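Why Do We Have Leap Years?

Your calendar has a secret. It is a little bit wrong, and grown-ups have been quietly patching it for a very long time.

A year is the time Earth takes to go once around the Sun. You would think Earth might do the polite thing and finish in an even number of days. It does not. The trip takes 365 days and almost six hours, and those extra hours have to go somewhere.

For three years we pretend they aren't there. By the 4th year they have piled up into nearly a whole day, so we stuff it onto the end of February, the shortest month, which has room to spare.

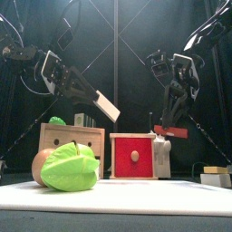 Suppose we never bothered. The calendar would slip by a day every four years or so. In 40 years you would be ten days off, and you might not even notice. Wait a few centuries, though, and people north of the equator would be building snowmen in spring months. Wait longer still and January would be beach weather in Norkwood, where the lake is usually frozen hard enough to park a truck on.

Now for the annoying part. "Almost six hours" is a few minutes short of six hours, so adding a day every four years adds slightly too much. To fix the fix, we skip the leap day in most years that end in 00. The year 1900 had no February 29. The year 2000 did, as it can be divided evenly by 400, and those years get to keep theirs.

And what if you are born on February 29? You still get older every year, sorry. Most leap-day kids have their cake on February 28 or March 1, and the sneaky ones ask for both.

Written by Riet Lambrechts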